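5 min read

Stila's auto-tagging, four months in

The pitch for Stila 4 back in December was that we would never type a keyword again. Point it at a catalog, go make lunch, come back to a searchable library. I have been in this newsletter long enough to have repeated a promise or two like that from photo software companies, and I'd like to stop doing it, so I held off until I had run the thing on pictures I know well.

The test catalog was the Dasisberg folder, 3,905 files from several trips. I shot all of them and had already keyworded them by hand over a couple of winters, so I had something to check against. I made a copy, stripped the keywords out and let Stila have it overnight.

It did fine on the easy words. Mountain, snow, lake, dog, sunset. If your clients ask for "mountain" and nothing else you will be happy. But a search for "mountain" in a folder of mountain pictures gives you the folder back, and I'm not sure what I paid for. The words I really use are place names, the name of the hut, which side of the valley, whether the cable car was running that season. Stila has the GPS data sitting right there in the files and used it for the country and nothing smaller.

Then there are the mood words. I got "serene" on 300 pictures, including a whole run of a parking lot in sleet. You can switch mood words off, but the switch is under Export and not under Tagging, and it only applies to catalogs you make afterward. I had to start over to get rid of them.

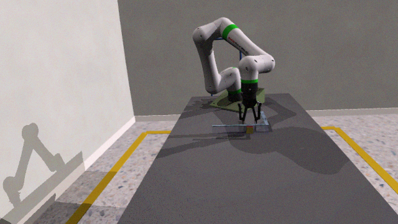

A reader who signs as Kinutport wrote back after last issue's short mention to say I was being unfair. Their point was that nobody with a big backlog is choosing between Stila and careful keywords, they're choosing between Stila and no keywords at all, and that "dog" on a picture of a dog is worth having if you've got ten years of drives in a closet. They also said the mood words can be cleared in one go from the batch panel if you sort by source first.

I tried the batch panel. It works, and I take back the part about starting over, though I'd still like to know why the manual leaves it out. On the bigger point I'm half persuaded. A backlog with rough words on it is easier to dig through than one without. My worry is that the rough words get saved into the files next to the ones you typed yourself, and once the catalog moves to another program you can't tell which is which. Parry, the old free tagger that plenty of you still run, at least puts its guesses in a separate field. It's ugly and slow and hasn't had a new icon in years, and I trust it more.

On price, Stila wants $124 a year, with a trial of 21 days. The trial gives you every feature but locks write-back to files, so you can look at the tags and can't keep them. I understand why a company does that. It also means you can't test the one step most likely to go wrong, which is opening those files somewhere else.

If you do want to try it, work on a copy. Turn off mood words before you build the catalog. Set the confidence slider higher than the default - I ended up near the top - and pick a folder you already know by heart. A folder of strangers' pictures will look beautifully tagged, and you'll have no way to tell.

I've let my own trial lapse. The company says place names are coming in the next update. They said that in December too.

Next issue: soft proofing, and whether those paper profiles are worth downloading.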